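Flustivance Drive Service Cell - Simulation Package and Arm Kit
Pimari part group: Data Center Handling
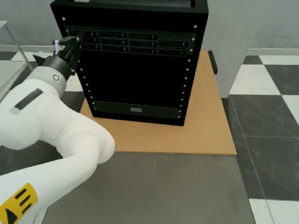 Flustivance simulation scene: gripper at the drive bay unit, upper section of the rack.

Overview

Flustivance is a drive handling package for server racks. It consists of a simulation scene, a task library and a hardware kit that mounts to a customer-supplied robot arm. The package is intended for sites that want to test drive removal and insertion by robot before committing floor space to a physical cell.

The simulation scene can be purchased alone. The hardware kit is sold only with a simulation license, as the tool path for each rack layout is checked in the scene before it is released to the arm controller.

What the scene contains

The standard scene loads with a single black rack cabinet standing on a flat board, a white arm with a black gripper, and a tiled room. The drive bay unit sits near the top of the cabinet with its trays in a grid. A single panel is fitted near the bottom. The space between is left open so that users can add their own equipment models.

Rack, arm base and board can each be moved. Rail hole positions are part of the rack model and move with it. Room parts (walls, floor tiles, glass-topped table) are fixed bodies with collision turned on. They can be removed from the scene file if load time is a concern.

Task library

Tasks are stored as editable scripts. The standard library includes:

Approach and align to a named tray
Release latch
Withdraw tray to clearance distance
Insert tray and close latch
Retreat to park position

Each task reports completion, contact force at the fingers and the final position error. A task that exceeds its force limit stops and holds position. It does not retry on its own unless the retry option is set in the script.

Trays are addressed by row and column, counted from the upper left. Sites that number their bays differently can load a lookup table in plain text.

Hardware kit

The kit includes the gripper fingers, an adapter plate, a cable guide and a tool file for the controller. The arm, controller and safety equipment are not included.

Fingers: replaceable pair, supplied as 2 sets
Adapter plate: one, drilled to order
Tool file: supplied for the arm model named on the order
Kit part number: Pimari 381
Software delivery: download
License term: perpetual, one workstation
Update period: 90 days from activation

Fingers are a wear part. Inspect the contact faces at each service interval and replace both fingers together. Mixing a new finger with a used one shifts the grip center and will show up as position error in the task report.

Setup notes

Measure the real rack before editing the scene. Cabinet height and rail spacing should be entered first, then the position of the drive bay unit, then the arm base. Changing the rack after the arm has been placed clears the saved approach points - this is intended behavior.

Drive bays mounted high in the cabinet need particular attention to wrist clearance. With the base set low and to one side, the arm has to bend at the elbow and come up to the trays from below. Run the reach check on the corner trays of the grid before running a full task. If any corner fails, raise the base or move it closer to the cabinet and run the check again.

The simulated latch is a simple spring model. Latch stiffness can be adjusted, but the default value should not be used as a force limit on a physical arm. Force limits must be set on the actual equipment by a qualified technician.

Known limits

Rack doors are not modeled in the current release. Cables behind the drive bay unit are not modeled. Two arms can be loaded in one scene, but the task library will drive only one at a time.

Ordering and support

Orders are processed through the Hullham office. State the arm model, flange pattern and rack depth on the order form. Rack models other than the standard cabinet are prepared by Aguiar and quoted separately from a dimensioned drawing.

Technical questions before purchase go to Fergal Madigan, applications desk, Hullham. Include the scene file and the task report if the question concerns a failed reach check.

Related items

Replacement finger pair
Adapter plate, blank
Additional workstation license
Extended update period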